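# In Praise of the Small Whiteboard

My mother kept a little whiteboard propped on the kitchen counter, between the bread box and the radio, and I don't believe I ever saw it completely clean. There was always a ghost on it. Last week's milk and eggs showed faintly through this week's milk and eggs, and somewhere under both you could make out the phone number of a dentist who had retired. When she finally gave the board to me I took it home, scrubbed at it for most of an evening, and then felt oddly sorry to have done it.

I've been thinking about that board because my neighbor Obadia Okoth has been trying to talk me into putting my lists on my phone. He means well. He has his groceries, his chores and his daughter's piano lessons all in one place, and when he crosses something off, it makes a pleasant little chime. I tried it for 30 days, which was the bargain we struck over the fence, and I will say that I never once left the list at home. I also never once looked at it unless I was already standing in the store. A phone list is very good at keeping quiet. A board on the counter is in your way while you wait for the kettle, and it nags you about the light bulbs until you go and buy the light bulbs.

What I missed most, though, was the wiping. I know that sounds silly! But there's a real satisfaction in taking an eraser to a thing you've finished with, a bit like shaking out a tablecloth after company has gone. You lean in, you give it a rub, and the job is off your plate and off your wall too. Deleting has never felt like that to me. I tap the little circle and the line goes away to wherever those lines go, and I'm left with a vague feeling that I ought to check whether I tapped the right one.

Now, I should be fair about the drawbacks, and I've owned enough of these boards to know them. The cheap ones stain. Red is the worst offender, in my experience, and it goes pink and sulky if you leave it over a long weekend. The glossy ones catch the light so badly that you have to stoop to read your own handwriting. And the eraser will wander off unless you give it a home. Mine lives in a coffee mug with 2 markers, a tape measure and a key that fits no lock in the house.

Size matters more than people think. Josphat Nzioka, who taught the room next to mine for years, had a huge board bolted to his den wall, and he filled it the way a person fills a garage. By September there were plans on it from the spring before, boxed off and marked SAVE, and he was writing around them in smaller and smaller letters. A small board won't put up with that. If you want to write something new on it, something old has to go, and you have to be the one to decide. 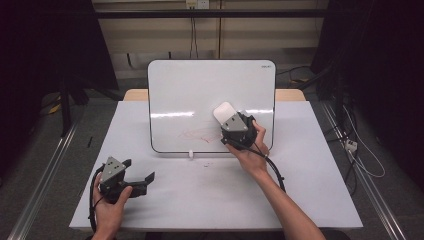 *A little board on its stand, with the eraser up against it and some pinkish-red marker still showing.*

I like the kind that stands on a table best of all. It can be carried to wherever the work is, so it sits beside the flour when I'm baking and beside the checkbook when I'm paying bills. It doesn't ask for screws or a stud finder. And when you're cleaning it you can get right down level with it and see which marks are going to come off with a rub and which ones need a damp cloth and some patience (a drop of dish soap helps, whatever the package says).

So I've gone back to mine, and Obadia has been gracious about it. He did ask what I'd do if I got to the store and couldn't remember what was written on the board. I told him I'd come home without the butter, the same as I have been doing since I was old enough to be sent for it, and then I'd write BUTTER again, a little bigger, over the top of where it was before.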